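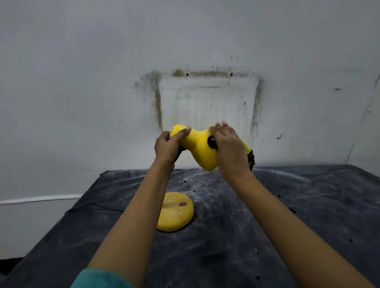

Photo: Evorar Images

Three-way tie for two playoff spots: does head-to-head come back after the first spot is filled?

Posted in High School Football > Rules and Administration
Jul 23, 2019 - viewed 1876 times

pressbox_left

I keep the standings page for our district and I am trying to get the tiebreaker logic right before the season starts. Last year three teams finished with identical district records behind the champion, and 2 playoff spots were left. The results among the three were:

Sorkard 38, Barredo 7
Barredo 24, Gustik 15
Gustik 28, Sorkard 14

Each team is 1-1 against the others, so head-to-head settles nothing. Our district rules then go to point differential in games among the tied teams, with a maximum of 20 points counted per game. I get Sorkard at +6, Gustik at +5 and Barredo at -11.

Sorkard takes the first spot. Where I get stuck is the next one. By differential it goes to Gustik. But once Sorkard is out of the group, only two teams are still tied, and Barredo beat Gustik on the field. Do you keep going down the differential list, or start over with head-to-head? The rules sheet says "ties shall be broken by head-to-head result, then by point differential" and stops there.

If it matters, this is a small district. The largest school has an enrollment of 699.

chaincrew48

Your arithmetic is correct. With the cap, the Sorkard-Barredo game counts as 20 instead of 31, so Sorkard is +20 and -14, Barredo is -20 and +9, Gustik is -9 and +14. The three numbers add up to zero, which they always must in a closed group. That is a useful check to build into your page.

As for the second spot, there are two methods in common use and they give different answers in your case.

Method one, straight ranking. The differential is computed once and all three teams are placed in that order. Result: Sorkard, Gustik, Barredo.

Method two, reversion. The differential is used only to separate a team from the group. As soon as the group is down to two, the procedure goes back to the first step. Result: Sorkard, Barredo, Gustik.

The sentence you quoted does not choose between them. I would read it as leaning toward reversion, given that it speaks of "ties" and a two-team tie is still a tie, but another reader could reasonably say the three-way tie was fully broken at the differential step and nothing remained to be settled. Both readings are defensible.

Look for the minutes of the meeting where the coaches or athletic directors adopted the rules. In many districts the procedure is spelled out there and only a short version is copied onto the sheet. Minutes from the January meeting of the realignment year would be the first place I would check. If there is nothing in writing, ask the district chair for a ruling now and post it with the schedule. A ruling made in November will be disputed by whichever school it hurts.

For the page itself, I suggest a setting for "revert to head-to-head at two teams" with yes or no, so that you can change it without rewriting anything. Also note that reversion can work from the bottom. Some districts use the differential to eliminate the lowest team first, then compare the other two. In your example that removes Barredo, and Gustik gets the higher seed over Sorkard on the head-to-head result. Same two teams as straight ranking, different order.

oldwingT

Enrollment has no effect on this. It decides what classification or division you are in and that's all.

We always did a coin flip.

two_deep_chart

Agree with chaincrew48 on getting it in writing. Two additional items to ask the chair about at the same time:

Forfeits. Find out what differential a forfeit carries. It may be the full cap, one point or zero, and it can swing a three-way tie by itself.

Overtime. Check whether the final score is used or whether any overtime win is counted as a fixed margin. We had a page that used the final score for a whole season and the district did not - the standings were wrong for about a month before a parent wrote in.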